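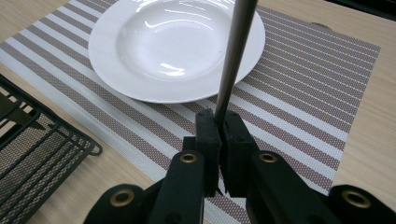 Staken pasta plate, white, on the striped woven vinyl placemat (sold separately)

Staken Wide Rim Pasta Plate
White porcelain, gloss glaze
By Prurkolo Tableware

In stock. Ships in 2 working days.
Sold singly or in a box of 3.

Quick version

Wide flat rim, deep rounded well, plain white. Good for pasta, risotto, stews, anything with a sauce that runs. Dishwasher yes. Microwave yes. Oven no, please.

Back in stock since September after a long gap. Same mold, same glaze, new carton. If you bought the old ones they'll match. We put old and new side by side in the shop and had to turn them over to see which was which (the stamp on the underside is smaller now).

About the plate

Somewhere between a soup bowl and a dinner plate. The well holds a proper helping for a hungry adult, and the rim gives you somewhere to grab it when the middle is hot. Also somewhere to park a fork, a crust, olive pits.

Fine ridges on the rim, running round in rings. Very faint. You notice them more with a thumb than from across the table, and under a strong light. They do not hold food. A wipe gets them clean.

Glaze is shiny, inside the well as well as on the rim. Shows off red sauces and green ones. Cream sauces look a bit lost in it, so throw some pepper on.

No pattern, no colored edge. We get asked for a blue line version a lot. Not planned right now.

Details

Material: porcelain
Color: bright white
Finish: gloss, glazed all over except the foot ring
Shape: round, wide rim, deep center
Stackable: yes, see note below
Dishwasher: yes, either rack if it fits
Microwave: yes
Oven / broiler: no
Freezer: no
Food warming drawer: fine on low

Stacking. They stack, but the rims are wide so the pile takes up more shelf than you think. Measure your cupboard first. Most returns on this plate are from people with narrow wall cabinets. We list returns as "didn't fit" and it's nearly always that.

Using them with placemats

Looks best on a mat with some color in it. White on bare pale wood can wash out a little, specially at lunch with the sun in.

The mat in the picture is the Yusuf mat. Woven vinyl, rectangle, wide taupe stripes with narrower off-white ones between, thin white pinstripes running through. Up close the taupe has a little checkered weave. It goes with light wood and it goes with dark. Wipes down with a damp cloth, no ironing, no washing machine. Store flat or rolled loosely. Don't fold it, the crease stays.

Mat and plate don't come together. People order the plate and expect the mat. Add both to the basket.

Care

Wash before first use. There's packing dust in the box.

Daily washing: normal dish soap, soft sponge. Dishwasher is ok too, normal cycle. Leave a gap between plates so the rims don't knock. Most chips we see come from the dishwasher or from a crowded sink.

Draining: a wire rack does the job. Coated wire is kinder to the glaze than bare metal. Stand them on edge, one per slot, big rim so skip a slot if they touch. Check the coating on old racks now and then, once it wears through at the corners the metal underneath can leave marks.

Gray marks: from cutlery. It's metal left on the glaze, not a scratch in it. Paste of baking soda and water, rub gently, rinse. Do that before you write to us about it, it fixes most of them.

Tomato or turmeric stains: don't usually happen on an intact glaze. If one stays, soak overnight in warm water with a spoon of baking soda.

No steel wool. No scouring powder.

Sudden temperature changes are what kills porcelain. Don't take a plate from a cold garage and pour boiling soup in. Warm water first for a minute.

Customer notes

"Bought one to try then bought the box. The rim is the best part, kids can carry them without thumbs in the sauce."
Folasade Haruna

"Nice plate, heavy in the hand in a good way. Took off a star as they don't fit my cabinet with the door shut. Gave two to my sister."
Gorazd Nikolaidis

"Using these in a small lunch place, we have 200 of them going through the machine every day. A few chips on the rims, otherwise fine. Would like a lid option for takeout prep."
Ebuka Ezeani

Reply from the shop: no lid for this one, sorry. The Pukix bowl has a lid but it's a different shape and a lot smaller.

Questions we get

Is it the same as the Staken soup plate?
No. Soup plate is smaller with a narrower rim. This one is the pasta plate. Check the name on the order page before you pay, they sit next to each other and we swap a lot of them.

Can I buy seconds?
Sometimes. Pinholes in the glaze, small specks, that kind of thing. Shop only, not online. Ask for Oluwatosin at the counter, he keeps them in the back.

Will you match old Prurkolo plates from my grandmother?
Probably not. The older ranges were a warmer white. Send a photo in daylight and Štefánia Krajčí will have a look.

Do you engrave or print on them?
No.

Can I put it under a cake?
You can, but the well is deep so the cake sinks down in the middle and it's awkward to cut. Get a flat plate.

Ordering

Single plate or box of 3. Boxes come with card dividers, keep them if you're moving house any time soon. Cafe and restaurant orders over 69 plates go on a pallet, email first so we can check stock and give you a freight price.

Breakages in the post: take a photo of the plate and of the carton, send both in. Replacement goes out with the next pickup. You don't need to send the peices back.

Unused plates can come back in the original box. Used ones can't, sorry.

Goes with

Yusuf placemat, taupe stripe
Staken soup plate, white
Staken side plate, white
Pukix lidded bowl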